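Section 12. Posting a Book Review to Plestport
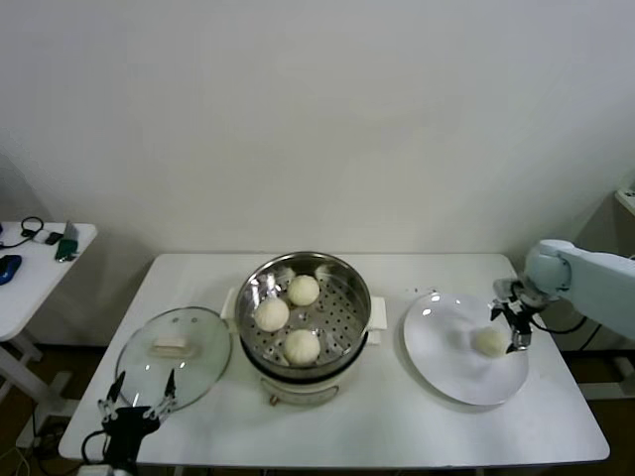
Who can post a review?
Any reader with a confirmed Plestport account and at least one title on the Finished shelf. Guest accounts can save drafts but cannot submit them.

12.1 Before you start

Have the title, author and series number ready. For mysteries in a series, the series number is required. The Betness catalog uses it to keep reviews of later books out of the results for readers who have not reached them.

12.2 Entering the review

1. Open the Finished shelf and select the book.
2. Select Write Review. The form opens with the catalog data filled in.
3. Check the series number. If it is wrong, select Report and stop. Do not type over it.
4. Enter a headline of up to 89 characters.
5. Enter the body text. The limit is 2079 characters, including spaces.
6. Mark any passage that names the culprit, the victim of a second crime, or the contents of the last chapter. Highlight the passage and select Hide.
7. Set the rating.
8. Select Preview, then Submit.

Note: Text pasted from a word processor may lose its italics. Reapply them in Preview.

Caution: The headline cannot be hidden. Keep plot details out of it.

12.3 After submitting

The status changes to Queued. Reviews tagged Mystery or Thriller go to the Figueroa desk, where Jacinto Cuautle checks the hidden passages. A returned review shows an editor's comment in the right margin. You may resubmit it 2 times.

Note: Accounts moved over from Fodik in October keep their old reviews, but ratings on those reviews are locked.

For changes to a published review, see Section 13.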